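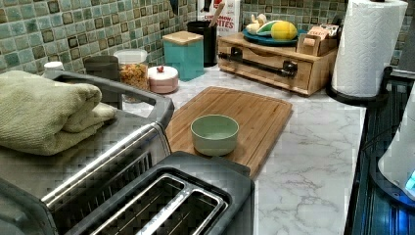

Un robot peut-il ranger une cuisine à notre place en 2024 ?
Pas encore une cuisine entière, et pas sans quelqu'un à portée de main, mais certains gestes commencent à passer.

Skultutari, 30 janvier 2024

C'est en tout cas ce que retiennent les équipes de Kombridge, qui ont rendu publics ce matin les résultats de leur campagne d'essais menée en décembre dans des logements ordinaires de Skultutari. Le robot Prellon, un modèle à 2 bras monté sur une base roulante, y a tenté 866 tâches ménagères dans 32 foyers, avec des consignes que chacun de nous pourrait donner à un adolescent de bonne volonté : remettre le bol au placard, plier le torchon, essuyer le plan de travail, rapporter les fruits sur leur assiette.

Les organisateurs avaient tenu à ce que les habitants ne préparent rien, et on les comprend, tant nos plans de travail racontent une autre histoire que ceux des salons professionnels. Un torchon vert sauge posé sur le grille-pain, une planche à découper avec son petit bol, des boîtes de toutes les tailles au fond, un citron et une banane sur une assiette bleu canard : pour nous, c'est une cuisine où l'on vit, et l'on s'y retrouve les yeux à moitié fermés. Pour une machine, chaque objet pose sa petite question. Faut-il déplacer le torchon avant de griller le pain ? Le bol est-il à laver ou à ranger ?

Prellon s'en sort bien avec les objets rigides et bien dégagés, les bols, les boîtes fermées, les planches. Il peine encore avec le linge, qu'il plie lentement et souvent de travers (qui lui jettera la pierre ?), ainsi qu'avec les récipients transparents, dont il situe mal les bords. Quant au rouleau d'essuie-tout, détacher une seule feuille d'un seul bras reste pour lui une épreuve, même quand le support est solidement posé.

La lenteur est l'autre grief des participants, qui l'ont formulé avec beaucoup de gentillesse. Débarrasser un plan de travail chargé a demandé en moyenne 26 minutes, là où une personne pressée finit avant que son café ne refroidisse. Plusieurs foyers disent pourtant qu'ils garderaient volontiers l'appareil pour les heures où la maison est vide, à condition que les choses retrouvent ensuite leur place habituelle et non celle que la machine juge logique.

Côté magasins, l'enseigne Yensuk mène un essai voisin dans ses réserves, consacré à la mise en rayon. Les emballages y sont plus réguliers, les étagères aussi, et la progression y semble plus rapide - sans que l'enseigne avance pour l'instant de date pour un usage quotidien.

Kombridge prévoit une nouvelle série d'essais à domicile, avec davantage de vaisselle et de linge. Les foyers de Skultutari intéressés peuvent s'inscrire à l'accueil de l'entreprise.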